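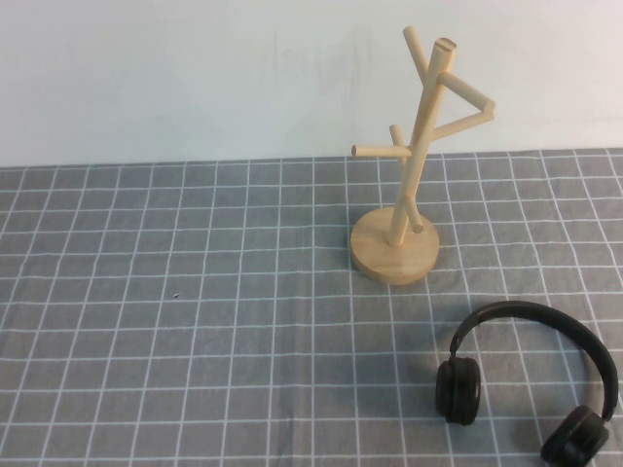
Keeping the Clistik cell in line

The cell at Watitz has one arm, one fixed camera and a table covered with a gridded grey cloth. Its technician looks after all three, and spends most of the time on the cloth.

"It creases," the technician says. "The lines bend and the camera check drifts. I pull it flat from the back edge first, then the front."

The check is run every 50 cycles. If the error goes over 2 mm, the arm is parked and the camera offset is set again. The log stood at 1144 cycles on 2022-02-12.

For hanging trials the wooden mug stand goes towards the back, right of centre, with its pegs bare. "The post leans, so we teach each peg separately – a copied position misses."

The gripper pads, supplied by Brultetti, were last changed in June. The old pair had worn on one side. "I wipe them with a dry cloth and check the screws. The wrist cable is next."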